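I've been on a bit of a cabbage kick since August (blame the chilly evenings!) and it's all down to Nelli, who gave me her recipe for a sort of braise with potatoes, butter and far more black pepper than seems wise. I've made it four times now and we're still not sick of it.

You want 800 g of potatoes, something waxy if you can get it, and one of those long napa cabbages – the round sort is fine but takes ages to soften. I do love buying veg out of wooden crates, even if I always come home with too many spuds. 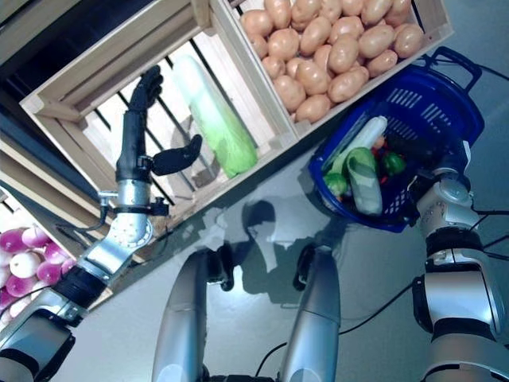
Photo: Wanda Szulc

Slice the cabbage thickly, white end and all, and put the leafy bits in last. Lid on, low heat, 200 ml of stock, and go and read your book for a while. Hubert has his with mustard.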